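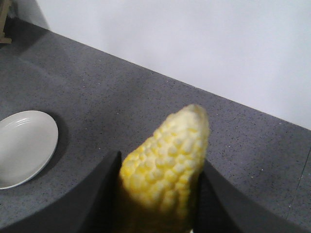

社区图书室要改成“预约制”,居民能不能要求先开会?

Mostwood互助站 > 公共设施 > 图书馆与活动室
发布于2020年5月30日

发帖人:三楼晒被子的

先说背景。我们这片有个Porden图书室,在老粮站后面那栋两层小楼里,一楼看书,二楼给老年合唱队和小孩写作业用(同一时段,双方都很有涵养)。疫情以来一直关着,大家没意见。上周门口贴了张A4纸,说恢复开放以后改为“预约制”,每周开两个下午,二楼“另作安排”。落款是街道文化服务中心,没有电话,也没写从哪天开始。

我去窗口问,工作人员说这是“优化服务”。我问优化以后是开得多了还是开得少了,她说时间上是少了,但服务上是优化了。我回家想了一晚上,没想通。

我想问的是:

一、这种调整要不要先征求居民意见?贴张纸算不算征求?

二、“另作安排”到底是什么意思?有邻居说二楼要租给一个叫Golen的培训机构,我没有证据,也不想冤枉人家。

三、我们在群里接龙,已经有300户签名,交给谁才有用?我怕交上去以后就变成了垫桌脚的材料。

另外,图书室的书有一部分是居民捐的,我自己就捐过一套缺第四册的百科。如果房子真挪作他用,这些书归谁?

先谢过。请不要回复“去打热线”,热线我打了,答复是已转交文化服务中心,也就是贴纸的那家。

回答者:退休前管档案

热线那条路你走过了,我就说说纸面上的事。我们Mutiso片区的游泳馆前几年闹过一回差不多的,我从头跟到尾,手里还剩一个文件夹,可以给你参考。

第一件事,去看房子的性质。那栋小楼当年是怎么来的,是街道自有、小区配套,还是哪个单位划拨的,差别很大。小区配套的公共服务用房,一般都写明了用途,不能想改就改。你可以到不动产登记窗口问问能查到哪一步,查不到的,就向街道提交政府信息公开申请。申请要写得具体,不要写“关于图书室的一切情况”,这样写人家会请你补正,一补正就又是好些天。建议分开写几份:

房屋权属和规划用途的文件;
本次调整开放时间的决定,包括会议纪要或批复;
二楼拟作何用,有没有对外出租的合同或者招租公告。

每份只问一件事。对方如果答复“该信息不存在”,你也别急着生气,这四个字很有用。没有决定就贴了通知,那通知是从哪里来的,下一封信就有内容了。

第二件事,关于征求意见。公共文化设施要拆除或者改变功能用途,法律上是有程序的,《公共文化服务保障法》里有专门的条文,你自己找原文看,别看我转述。单纯缩短开放时间属于另一类问题,要求没有那么硬,但开放时间应当向公众公布,一张没有起始日期的A4纸,公布得比较含蓄。所以你们的力气应该放在二楼上面,那才是“改变用途”的问题。一楼的时间可以谈,二楼要先弄清楚再谈。

第三件事,签名。群接龙不顶用,里面有昵称、有表情,还有人接了两遍。要重新做成纸质的,每页抬头都印上同一段诉求,下面是姓名、门牌、联系电话、签字。每页都印,是防着有人说签的时候没看见前面写了什么。我们那次交了11页,前面附一封信,信控制在一页以内。原件自己留着,交复印件,当场请对方在你的那份上盖收件章。不肯盖就用挂号信寄,回执收好。

交给谁呢,一式三份:街道办事处、区文化主管部门、你们那一片的人大代表。代表的姓名和接待时间,居委会的公示栏里应该有,可能被灭鼠通知盖住了,掀开看看。

捐书的事,要看当时有没有写捐赠凭证。写给图书室的,所有权多半已经转移了,你可以要求继续用于公共阅读,不太好要回来。缺第四册这一点,估计对权属没有影响。

游泳馆最后的结果也告诉你:保住了,时间砍掉一半,更衣室到现在还是只有一边有热水。算不算赢,看你问谁。

回答者:路过的番茄汤

直接去现场坐着,人多了他们就开门了。

回答者:合唱队第二声部

上面那位番茄汤,楼里断了水,厕所锁着,坐着这个办法我们这个岁数的人执行起来有困难。

我补充一点二楼的情况,我们队以前每星期都在上面排练。三月底有人来量过尺寸,量得很仔细,连窗台都量了。我问是做什么的,对方说“看看”。后来是不是Golen我也不知道,那人穿的是便服,卷尺上没有写单位。

档案那位讲得很全,我只说我们自己在做的,免得大家重复劳动。

一是写使用记录。对方早晚会说“利用率不高”,这句话我在别处听过好几次了,所以我们先把排练签到本翻了出来,从前年起都有,平常来60人,夏天少些,夏天有的人要带孙子。写作业的小孩没有签到,但是可以请家长写个简短的说明,写清楚哪几天来、几点到几点。不用写感情,写时间就行。我们队里有一位写了两页感情,已经请她另存了。

二是准备一个可以谈的方案。光说“不同意”,会开到十分钟就没有话讲了。我们的想法是:一楼可以预约,但要留电话预约,不能只用手机扫码;每周至少有一个晚上开门,照顾上班的人;二楼如果维修,先写明修多久,修完还是公共使用。愿意轮流值班的,我们这边已经凑出了一张表。修缮费用大家估过一个数,捐款我个人出1,000元,别人不强求,这个钱要等房子的用途定下来再说,不能先交。

三是开会。居委会可以召集居民会议或者协商议事会,书面提出来,写明议题,请文化服务中心派人到场。现在人员聚集还有限制,可以在院子里开,也可以各楼先推代表。不要把会开成诉苦会,先定好谁说什么,每人三分钟,叫个嗓门大的看表。

楼主如果愿意,纸质签名表印好了放一沓在粮站门口的修鞋摊,我们队的人去签方便。我们队里签过接龙的可以再签一次纸的,没签过的我去催。

发帖人:三楼晒被子的(补充)

谢谢两位,也谢谢番茄汤。

公示栏去掀了,底下确实是代表接待时间,不过是上一届的。已经请居委会换新的,对方说会优化。

信息公开申请我分三份写好了,今天寄出,回执在我这里。签名表明天印,抬头那段话我先贴到群里让大家改,改到晚上八点为止,过时不再讨论标点。

二楼量尺寸的事,合唱队的老师如果记得是哪一天,麻烦私信我,我写进第三份申请的说明里。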